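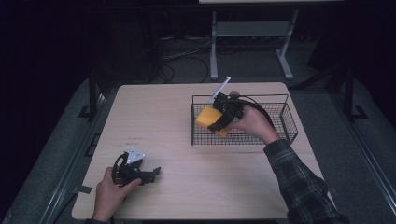

One visitor from Jernivberg said she had expected the robots to do everything, and wanted to know how long it takes a person to get used to working with a pair of grippers. The staff answer was 20 minutes for most people, longer for anyone in a hurry.

The question came up Sunday at the Fineck open day, where 71 people signed in before the doors closed at 2 p.m. The company showed hand-held grippers used to pick up blocks and other small items. Recordings of the work go into Grutunari, its project for teaching robot arms to sort parts — 759 have been kept so far.

Guests could try the grippers themselves after a short talk. Fineck plans a second open day in January at its Rawashdeh site. Entry will be free, but places must be booked ahead.

2 comments | 20 shares

Contact the newsroom | Copyright, all rights reserved | Back to top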